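Acta de la reunión de la asociación vecinal Hailu, septiembre

Empezamos a las siete y diez, con la sala medio llena y la cafetera ya en marcha (¡gracias, Anum!). Tomo yo las notas, así que perdonad si se me escapa alguna coma.

Se aprueba el acta anterior tal cual. Solo pedí corregir el nombre del proveedor, que es Kemier y yo había escrito Kemer las cuatro veces.

1. Cuentas del huerto

Tenemos 3.073 euros en la cuenta. De ahí salen 471 para la manguera y los dos programadores de riego, que ya están encargados y llegan antes de fin de mes. Hubo un rato largo de discusión sobre si comprar también el compost a Kemier o seguir con el de la granja Mastelness, que huele más pero a los tomates les sienta de maravilla. Votamos y gana Mastelness por bastante, yo encantada.

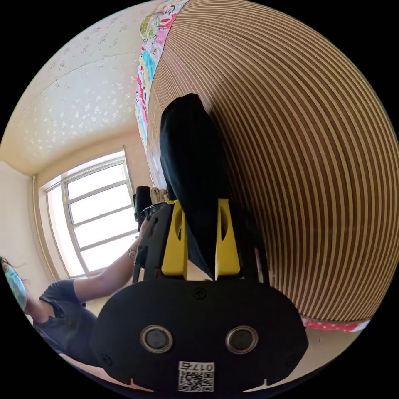 2. Depósito de agua de lluvia

Nafula Magesa trajo dos presupuestos. El de Jindent sube a 3.490 euros con instalación, y no llegamos ni vendiendo calabazas todo el invierno. El otro es un depósito de 2.000 litros, más sencillo, que montaríamos nosotros en un par de mañanas. A mí me gusta más el segundo, aunque reconozco que la última vez que montamos algo (la pérgola...) sobraron tornillos. Queda pendiente medir el hueco junto a la tapia y preguntar al ayuntamiento si hace falta permiso.

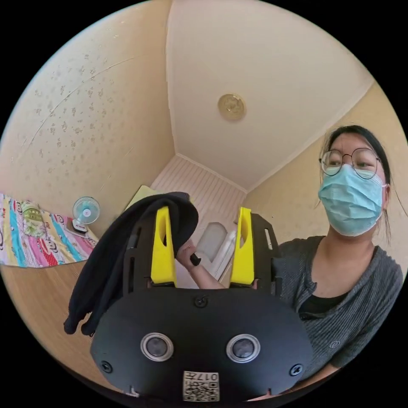
Anum Memon pidió que no se decida nada del depósito hasta saber cuánto pesa lleno, porque el suelo de esa esquina se hunde cada vez que llueve fuerte. Nos pareció muy razonable y lo dejamos para octubre.

3. Ruegos y preguntas

Las llaves del cobertizo siguen sin aparecer. Si alguien las tiene en un abrigo, ¡que mire, por favor! También se recuerda que las bandejas de semillero se devuelven limpias.

Cerramos a las nueve menos veinte.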